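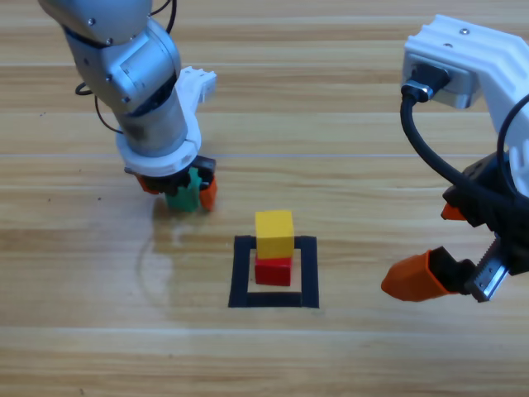

Silver arm above a light wood tabletop.

Is the Broremia x Starkix coat worth it, or am I paying for the tag?

hemmed_in_ohio
Posted Sunday, January 14, 2018

I need someone to talk me out of this or into it, preferably with reasons. Broremia did a collection with Starkix this winter and the piece everybody is posting is the Rana coat, the long camel one with the big collar and the contrast stitching down the back. It costs 200 dollars more than the regular Broremia long coat. I've tried on both and I can't find 200 dollars of difference.

What the store told me: the fabric is a special blend, the cut was "reimagined" by Starkix, and it's limited to 2000 coats. I asked what the blend was and got sent to the tag. The tag says 52 percent wool and the rest polyester. I then walked over to the regular coat and looked at that tag. 52 percent wool and the rest polyester. The person helping me said the blend was different "in the finish." I don't know what that means and I don't think she did either.

The limited thing bothers me too. Limited per color? Per country? The coat comes in camel, black and a kind of rust, and the card in the pocket just says 2000 with no number written on it. If it were a numbered run you'd think they'd put a number on it.

In its favor, the Rana does sit better on my shoulders, and the collar is great. I keep thinking about the collar. I wear a coat for five months of the year, so I'm willing to spend if it's going to hold up. My last one was from Olla and pilled under the arms before the first winter was over, so I don't take anyone's word for quality now.

Has anybody owned something from one of these designer hookups for more than one season? Not a blogger who got it in the mail, please. I'd like to hear from a person who paid at the register. Also, do these go on sale, or do they really vanish like the store says?

seamripper_jo

I've bought two pieces from earlier Broremia collaborations with my own money, so I qualify.

The first was a blazer. It's fine. It has been fine for years. I'd put it at the same quality as their regular blazers, because I'm fairly sure it came out of the same factory off the same table. The buttons were nicer. One fell off, there was no spare in the pocket, and the store couldn't get me another because the collection was over. I ended up replacing all of them with plain horn-look ones from a fabric store. So the part I'd paid extra for is in a jar now.

The second was a pleated skirt, and that was a bad buy. The pleats weren't set properly and dropped out the first time it was cleaned. I took it back and was offered store credit.

My advice is to ignore the name on the label and turn the coat inside out. Look at these things on both coats, one right after the other:

The lining. Tug lightly where it meets the hem. It should have some slack in it. A lining stitched down tight will tear at the vent.

The shoulder seams. If the Rana sits better on you, there's a chance the pattern really is different. There's also a chance you tried it in another size. Check that before you give anybody credit for reimagining.

The collar. Flip it up and look at the underside. If it's cut from a separate firmer piece it will keep its shape. If it's the same cloth folded over with glue in between, it'll bubble after a few cleanings.

The stitching down the back. Contrast stitching in a thick thread looks expensive and snags on everything, car seats especially.

On "finish" - it's a real word in fabric, and it can mean the wool was brushed or pressed differently. A brushed finish feels softer in the store. It can also pill sooner. I wouldn't pay more for it in a coat with that much polyester.

As for vanishing, the blazer I bought was on the markdown rack that spring. So was the skirt. My guess is the colors people want do sell out and the others get quietly cut in price. Rust would be my bet for the sale rack, if you can live with rust.

If it were me, I'd buy the regular coat and spend a little of the difference having the shoulders taken in. A collar can be changed too, though that costs more and you need a good tailor for it.
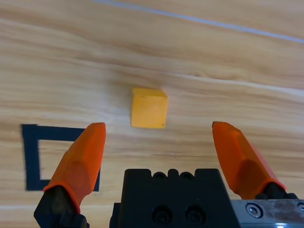 third_button_down

Taking in the shoulders on a lined coat isn't a little money, and I wish people would stop telling others it is. The sleeves have to come off and go back on. I was quoted more than half the price of the coat. If the Rana fits in the shoulders and the regular one doesn't, then fit is what you're paying for, and that's the one thing about a coat I would pay for.

I do agree about the 2000. A limited run tells you how many they made and has nothing to do with how well. I've seen the same line used for tote bags.

I have a Starkix coat from before they were doing this stuff with chain stores. It's on its fourth winter and it's good, but it's also mostly wool and cost a lot more than either of yours. I tried the Rana hoping it would be that coat for less. It isn't. The pockets are shallow - my phone stuck out - and there's no inside pocket at all. Mine has one. Did you check the pockets? Nobody in those street style pictures seems to be carrying anything.

On sales, call and ask about their price adjustment. My store gave me 12 days, and yours may be different. Keep the tags on, hang it in the closet and watch the website. If it drops, you take your receipt in.

I'd also wait for May if you can get through the winter in what you have. Coats are cheap then and your size may be gone, so it's a gamble.

hemmed_in_ohio

Thanks, both. I went back at lunch and turned them inside out, which got me a look. Same lining, same hem, same little hanging loop. The Rana's under-collar is a separate piece and the regular one's isn't, so there is one real difference. I was in the same size both times. The shoulder seam on the Rana is set farther in, and I could see it once I laid one on top of the other.

The pockets are as bad as you said. My gloves fit, but not my gloves and keys.

Still not convinced that a collar and a shoulder seam come to 200 dollars. I put the black one on hold until Thursday and asked what happens to the leftover stock. The manager said there wouldn't be any. There were nine rust ones on the rack behind him.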